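The Man Who Grows 200 Kinds of Beans

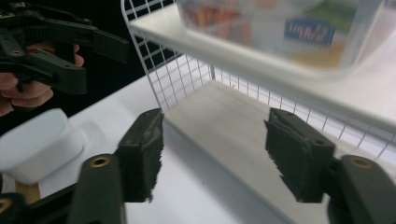

Milovan Shehu started with 3 jars of beans from his grandmother's pantry. He now grows 200 kinds on a hillside outside Islow, and he can talk about every one of them (we got through maybe a dozen before the coffee went cold, and I would happily have stayed for the rest!).

"My grandmother called them all just beans," he says. "Then I planted them, and one climbed right over the shed. I was hooked."

His favorite is Berisha, a fat, cream-colored bean with a maroon splash, named for the family down the road who gave him the first handful. It cooks up soft as butter and makes a wonderful soup with nothing more than onion, paprika and a bay leaf.

"Don't rush it," Shehu says. "Low heat, lid on, go do something else. I salt mine at the start. People argue with me about that every single Saturday at the market."

October is his busiest month. The pods get pulled on the vine, hung in the barn and shelled by hand, usually with the radio on. Last year he mailed out 500 packets to other growers, and plenty of them wrote back with beans of their own. One envelope from Stomik held a tiny black pole bean he'd been hunting for years.

"I yelled so loud the dog hid," he says, laughing.

So what goes in the ground next spring? The black one, of course, in the warm bed by the south wall. "And I want a whole row of Berisha just for eating," he says. "I always give too many away."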